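Plellolix: piezas de formas sobre tabla de madera

LÉEME de la colección

¡Bienvenidos a Plellolix! Es una colección de imágenes y notas sobre algo que nos tiene enganchados desde hace meses: agrupar bloques de plástico de colores encima de una tabla. Estrellas, cilindros, corazones, y todas las maneras de juntarlos que se nos han ido ocurriendo. La carpeta trae 469 disposiciones, cada una con su ficha, y la idea es que cualquiera pueda abrirla, copiar un montaje en su mesa, cambiarlo y mandarnos el suyo.

El proyecto lo empezó Giang Lưu para un taller de juegos de clasificación y ha ido creciendo a base de tardes libres. Esta versión es de August (dejamos el mes en inglés porque así se llama la carpeta y ya hay enlaces apuntando a ella).

Qué hay dentro

La carpeta "disposiciones" contiene las imágenes, una por montaje. En "fichas" hay un archivo de texto por cada imagen, con el mismo nombre, y ahí apuntamos formas, colores y cómo están repartidos los grupos. En "borradores" van las ideas que todavía no tienen ficha completa – echadles un ojo, que hay cosas muy bonitas.

De las 469 disposiciones, 394 están revisadas por una segunda persona. El resto lleva la palabra "pendiente" en la primera línea de la ficha. Se pueden usar igual, pero si encontráis un color mal puesto no os extrañéis demasiado, y avisad.

Las piezas

Trabajamos con bloques de plástico macizos a la vista, con la cara de arriba plana, de los que se quedan de pie sin ayuda. Los nombres que usamos en las fichas son estos:

cilindro: el bloque redondo, siempre apoyado sobre una de sus bases.
estrella: el prisma de cinco puntas.
corazón: el de dos lóbulos, que es el favorito de casi todo el mundo en el taller.

Los colores se escriben en minúscula y detrás de la forma: "estrella roja", "cilindro verde", "corazón amarillo". Nada de "granate" ni "verde botella", por favor, que luego no hay quien busque.

Un detalle que nos encanta y que al principio no apuntábamos: las caras de arriba no son todas iguales. Hay cilindros lisos y cilindros con un rayado fino en la tapa, y con luz de lado la diferencia salta a la vista. Desde la ficha 8 lo anotamos como "tapa lisa" o "tapa rayada".

La tabla

La superficie es una tabla rectangular de madera clara, con una veta larga y tranquila que da mucho gusto mirar. Le cogimos cariño enseguida. Va puesta sobre una mesa azul perforada, y el azul ayuda muchísimo a ver dónde acaba la madera y dónde empieza lo demás. La tabla tiene además un pequeño nudo oscuro en la franja más clara de la veta, y nos sirve de referencia: cuando en una ficha pone "lado del nudo", hablamos de la mitad de la tabla donde está él.

Grupos

Un grupo es un conjunto de piezas que se tocan o casi se tocan. Si entre dos piezas cabe otra con holgura, ya son grupos distintos. Para nombrarlos empezamos por el más alejado de quien mira y vamos acercándonos. El primer ejemplo que damos siempre a la gente nueva tiene al fondo un grupo de cuatro, dos rojas y dos verdes, con un cilindro y una estrella de cada color, y otro grupo de 3 hacia la derecha, donde está el corazón amarillo.

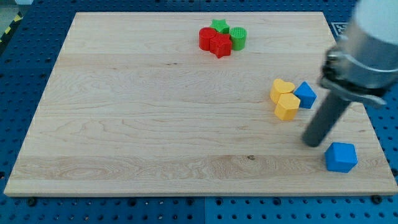
Cómo escribir una ficha

Primera línea: estado ("revisada" o "pendiente").
Segunda línea: número de grupos.
Después, una línea por grupo, con las piezas de izquierda a derecha. Si una tapa parte de otra, se escribe "detrás de" y el nombre de la pieza que la tapa.
Al final, observaciones. Aquí cabe de todo: que la composición recuerda a una flor, que pide a gritos un corazón más, lo que queráis.

Para el grupo del fondo de antes, la línea queda así:

grupo 1: cilindro rojo (tapa lisa), estrella roja, estrella verde (detrás de estrella roja), cilindro verde (tapa rayada)

Juegos para probar

El que más éxito tiene es el del intercambio: una persona copia un montaje en su tabla, otra cambia dos piezas de sitio y la primera tiene que decir cuáles. ¡Parece facilísimo hasta que hay dos estrellas juntas! También funciona muy bien leer la ficha en voz alta sin enseñar la imagen y ver qué construye cada cual.

Cómo participar

Mandad vuestra imagen y su ficha a la carpeta de entrada, con un nombre corto y sin tildes. Giang Lưu las revisa por las tardes y suele contestar con alguna propuesta de montaje de vuelta, así que id preparando las piezas.

Pendiente para la próxima versión: unificar las fichas antiguas que todavía dicen "tubo" en lugar de "cilindro", y añadir un índice por colores.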